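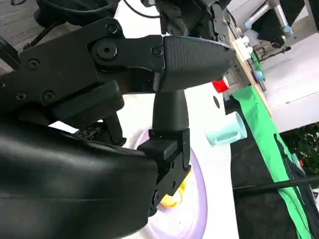 Oranuch Wannasri has collected plates and cups for small children for 14 years, and she still cannot pass a shop shelf of them without stopping. I met her in April to speak about color, about plastic, and about why she thinks adults choose the wrong cups. She does not like sets where everything has one color. A lavender plate on a white table, with a mint-green cup lying on its side next to it, is much closer to her taste. "The plate and the cup don't match, and they look good together," she said. "A child will remember which one is the cup. If all is pink, then all is only pink."

She keeps nearly 400 pieces in her apartment, in two rooms and a part of the corridor. Most come from flea markets. The oldest ones are from a small maker called Sopacua, which she likes for the wide rims.

I asked her why the rim is important.

"Put your thumb there," she said, and she gave me a plate over the table. "You see, you don't touch the food. A child of 2 years carries the plate like a steering wheel, with both hands. So the rim must be for the hands. Many modern plates have almost no rim, they are beautiful in the catalog, and then the thumb is in the soup."

With cups she is even more strict. She wants them light and without a handle, at least for the play table. Handles, she says, make children fight about which side they must hold. I told her that my own mug has a handle and I am very happy with it. She laughed and said that I am allowed, I drink hot coffee.

Oranuch lends boxes from her collection to day cares under the name Kukonness. One box has plates, cups, a cloth and some play food, and it stays for 30 days. Zyanya Trujillo, a teacher at the Basus day care, has had three of these boxes. I called her in the evening, after the children went home.

"The cloth is what they take first," Zyanya told me. "I thought they would go to the food. But they want to make the table, and then they make it again. Yesterday we had a dinner for a shoe."

I wanted to know if the play food must look real. Here the two women do not agree. Zyanya prefers pieces that everybody can recognize, because then the children learn the words. Oranuch likes better the pieces which are only a shape and a color.

"Something yellow on a plate can be cheese in the morning and an egg after lunch," she said. "I had one yellow piece for years and I don't know until today what the factory wanted with it. The children never asked me. They said banana, they said sun."

We spoke also about cleaning, which takes most of her time when a box comes back. She washes everything by hand with warm water and a soft brush, and dries it on towels in the corridor, so her neighbors have to wait when they visit. The dishwasher made some of her lavender plates gray, and she is still angry with herself about it. Scratches do not disturb her. She only takes a piece out when it has a crack, and then it goes in a drawer, because she cannot throw it away.

At the end I asked what she is looking for now. She answered very fast: a small jug from Mesico, in the same mint green as her cups. She has seen it one time, at a market, and the seller wanted to keep it.

"I gave him my phone number," she said. "He has not called. I will go there again in the summer and ask him."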